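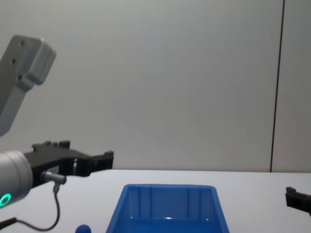
One bin is never going to do it, you need drawers, says a reply to yesterday's post. ok maybe. but I had drawers. I had 5 of them and they were all the junk drawer

so new plan for the sorting table, thread, typing fast bc lunch

1/ one blue bin. on the table, not under it. under the table is where stuff goes to retire

2/ white top stays. I know it shows every crumb and pen mark, that's the point. on the old brown desk I lost a whole set of shelf pins for a month

3/ anything small that has no home goes in the bin. end of the day the bin gets sorted. not "when it's full". end of the day

4/ timed myself on the first go. 34 minutes. second go 21. a lot of the first one was standing there holding a thing and thinking about the thing

5/ no lid!! someone on the Girkavum forum swears by lids. tried it. stuff just piled up on top of the lid

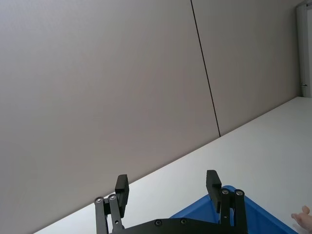 6/ which brings me to no pile next to the bin either. a pile beside the bin is a second bin with no sides. if I catch myself starting one I stop and sort right then, even if it's only a few bits of string and a dead battery

7/ batteries get their own jar btw. not up for debate

8/ labels: using the Elline ones, the matte kind. they peel off clean if you do it slow. if you do it fast you get the white fuzz and then you're there with a thumbnail and some oil. ask me how I know

9/ only labeling places, never the bin. soon as the bin has a name on it people think it's permanant storage
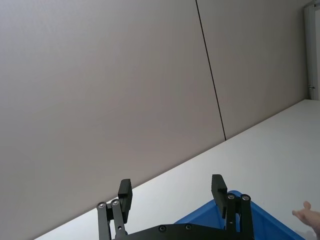 10/ bin shape matters more than size, I've changed my mind on this. my last one was a deep square tub and everything at the bottom was basically gone, you'd have to tip it out to find a fuse. get one with a raised rim like the blue one, something to hook your fingers over when you carry it, and an inner wall that slopes down so your hand slides in. bright color too. gray bin on a gray shelf = you will walk past it for weeks

11/ Tóth do a shallow tray that would probly work the same. haven't bought it. not buying anything til the shelf is done, I promised myself

12/ someone asked about dividers. no. dividers mean deciding twice, once going in and again going out

13/ also asked: what about paper. paper doesn't go in the bin, paper goes in the folder on the door. if paper gets in the bin it comes out bent and with something sticky on it

ok back later with the count

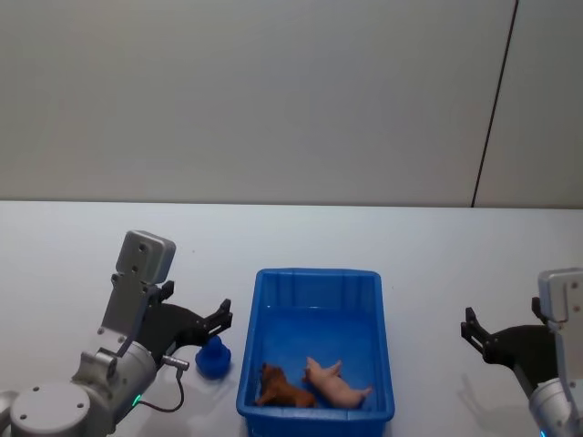
VIKHAM, July – evening update, very tired

14/ 81 things sorted out of the old drawers. final number. I was hoping for less

15/ keeping way fewer than that. the rest is split between the swap shelf and the trash, and the trash half hurt less than I thought it would

16/ still a small blue thing on the table next to the bin and yes I see it, rule 6, I know. blue on white at least you can't miss it

17/ moving the table is off, I like it against the wall. stuff can't roll off the back, and there's no gap for a screw to vanish into if you push it up properly

18/ things I'd do different: sort the cables first. they grab everything else on the way out and you end up lifting half a drawer in one go

19/ also eat before. I did the last drawer hungry and was throwing out perfectly good hooks

20/ shelf next. brackets are here, the screws that came with them are too short so that's a trip to the store. will post when it's up – or when it's on the floor

to the drawers person: still no drawers. ask me again in a month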